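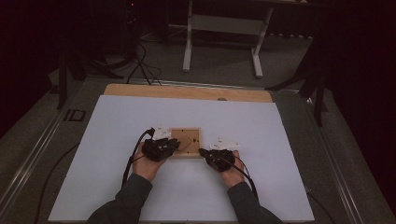

Frames, small square, batch 3
September, started 8:40

Carried on from the Jirmont batch. Same pattern: light wood, square, recessed center, wire outline set in the recess. Stock came from Skistamstead and was cut before I got to it, so the lengths are Chalerm's and the miters are mine.

Squareness. Checked diagonals on the white board as before. The board stays on the table for this job. Bare tabletop marks the face side, and the pale wood shows every dent. Wiped the board down first and found a glue bead near one corner that would have rocked the frame. Scraped off with a plastic card. Please look for these before measuring, they are the same color as the board once dry.

Diagonals agreed on all frames except one. That one was out at the corner where the grain runs short. Knocked apart, recut one side, reglued. Clamp time 50 minutes, no stain on the face.

Recess. Depth is consistent across the batch. The router left fuzz at the inside corners, cleaned with a folded strip of 240 paper. A chisel was too coarse here and lifted a fiber on the first try (back side, will not show).

Wire. Nneka bent the outlines over the printed template. Thin wire holds the long curve well but springs open at the tight end, so she overbends there and lets it relax. Length allowance of 40 mm per piece was generous – most of it went in the scrap tin. Suggest trimming after the fit, not before, until we have a number we trust.

The wire should lie flat in the recess without being pushed. Two sat proud on one side. Flattened between scrap blocks in the vise, light pressure, then refitted. Do not press them flat in the frame. The back panel is thin and Salamatu has already replaced one.

Handling. Hold the frame by the left and right sides only, never across the recess. Thumb marks in the raw wood do not come out with a dry cloth. Finish goes on after the wire fit is signed off, one coat, Yilma oil, thin.

Open items:
Trurberg wants the back labeled with the job number, 1390. Stamp or pencil? Abena to ask.
Template is worn at the tight curve. Reprint on card.
Sandpaper down to the last sheet of 240.
Rosalía has the good square. Need it back for the next batch.

Stopped 11:15. Frames stacked face up with paper between, bottom shelf.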